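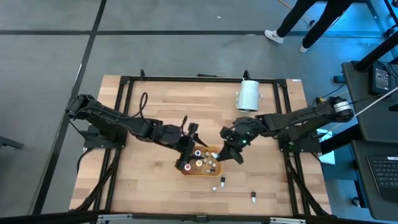 1/ Moving to a smaller kitchen: a thread. We got the keys to the Turdale apartment last week and I've been living out of boxes with one saucepan and a lot of opinions.

2/ The old place had a pantry you could walk into. The new one has a cupboard next to the stove and a shelf over the fridge that I can reach if I stand on the step stool and believe in myself.

3/ So everything got sorted before we packed. I pulled out every spice, every extract, every bottle of hot sauce. 37 jars of spices!! Three of them were cumin. I cook for two people.

4/ My rule was to smell it, and if it smells like dust, it's out. Paprika goes first, by the way. Whole spices hang on for ages — the cardamom from Dilani Jayasinghe (she brings me a bag whenever she visits her mom) is still so strong it scented the whole moving box, and the dish towels, and one of my sweaters.

5/ Little stuff like vanilla, almond extract and food coloring goes in a basket now. I used to line it all up on a shelf and knock it over like bowling pins every time I wanted the one in back. With a basket you pull the whole thing out, grab what you need, shove it back.

6/ Oils do NOT go in a basket. I tried. They drip, and then you own an oily basket. Put them on a plate or a little tray you can wash.

7/ A few people asked about the flour. I keep all-purpose and bread flour in tubs with lids and everything else stays in its bag with a clip, in the freezer. Whole wheat goes rancid faster than you'd think. If it smells like crayons, toss it.

8/ The counter situation. I have one stretch of counter between the sink and the stove and it's the width of a cutting board plus one elbow. The toaster lives in the cupboard now. I was mad about it for two days and now I kind of love the empty space.

9/ Pranab Pramanik from my old building says I should hang the pans on the wall. He's probably right but the walls here are plaster and I've already made one hole I'm not proud of (it's behind the calendar, don't tell the landlord).

10/ What I got rid of: the waffle iron, the second colander, 8 mismatched lids, a fondue set from a wedding I don't remember. What I kept even though I shouldn't have: the giant stockpot. It lives on top of the fridge with the onions inside it.

11/ First real dinner here was lentils and rice with fried onions. I burned the onions because this stove has two settings, off and volcano. Still ate them.

12/ If you're moving soon, pack a box with salt, oil, one knife, one pan, a can opener and the coffee stuff, and write OPEN FIRST on all four sides. I wrote it on the top only and then stacked the bookshelf boxes on it.

13/ Somebody's going to ask about labels so — masking tape and a marker. I write the month I opened it. The old pantry had cute printed ones and I never once updated them, so the jar that said "barley" was chia seeds until November.

14/ Next up is the drawer under the oven, which currently has baking sheets and a mystery key in it. Will report back.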